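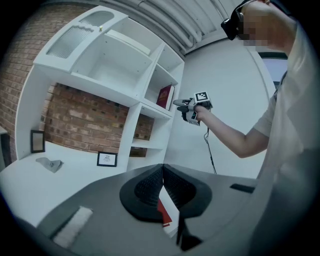 Pre-session checklist, hand-held gripper collection
Flasstead room, shelf and tabletop tasks
Revised 19th April by Shazia Tarar

Run through this before every block of recordings, even if you were the last person to use the kit. I love how fast the new setup is, and the check still only takes 7 minutes once you know it. Initial each line on the paper copy.

1. ROOM AND SHELF

[ ] Shelf doesn't rock when pushed at the top corner.
Comment: Passed. The feet were tightened after the Magsi block and it's solid now!

[ ] Picture frames, books and cloth for the task list are out, with no chips or loose glass.
Comment: Passed. Please keep using the crumpled cloth as it falls. Don't smooth it between takes – the messy starts are some of the best examples we have.

[ ] Floor clear for two steps back from the table.
Comment: Passed after moving a bag.

2. GRIPPERS

[ ] Soft fingers close evenly along the whole seam, no tears at the base.
Comment: Left passed. Right has a small nick near the tip. Fine for today, swap it before the next block.

[ ] Trigger returns by itself when you let go.
Comment: Passed, both hands. Grolleo's new spring is a joy to use, my thumb doesn't ache at all now.

[ ] Marker on top is flat, clean and not lifting at the corners.
Comment: Passed. Wipe with the dry cloth only. Alcohol took the black off one in the old batch.

[ ] Camera lens clean, live view sharp at the fingertips.
Comment: Passed.

[ ] Cables have slack at full reach and don't catch on the table edge.
Comment: Needs attention. The cable hangs in a loop when you hold the gripper out straight, and it can snag a frame on the way back. Clip it to your sleeve.

3. HEADSET

[ ] Strap snug over the top of the head, no slipping when you look down.
Comment: Passed. Set it with your free hand before you start tracking, then leave it alone.

[ ] Battery at 75 percent or better.
Comment: Passed.

[ ] Both grippers show up in tracking and stay put while held still.
Comment: Passed on the second try. Restart the headset if one of them drifts.

4. RECORDING

[ ] Two test takes, one with each hand, played back start to finish.
Comment: Passed. Really clean playback, best I've seen in this room.

[ ] Failed grasps kept and tagged "retry", not deleted.
Comment: Reminder for everyone. A drop and a second go is a good example too.

[ ] Stop for a break at the end of each block, grippers down on the foam.
Comment: Wrists matter more than the count. We're well on the way to 3,000 takes and there is no rush.

Result: OK to record, with the cable clipped. Right finger to be replaced.

Comments (3)

clerk_lab: We added the sleeve clip at Clerkinthorpe too and the snags stopped. Use the wide one, the narrow one pops off.

Devi: Does the nick on the right finger go in the session notes or just on this sheet?

S. Tarar: Both please! And thanks for the clip tip, ordering the wide ones.

Recent
Tagging retries the same way every time
Magsi block: what we changed on the shelf
Grolleo spring fitting notes
Clerkinthorpe kitchen tasks, July plan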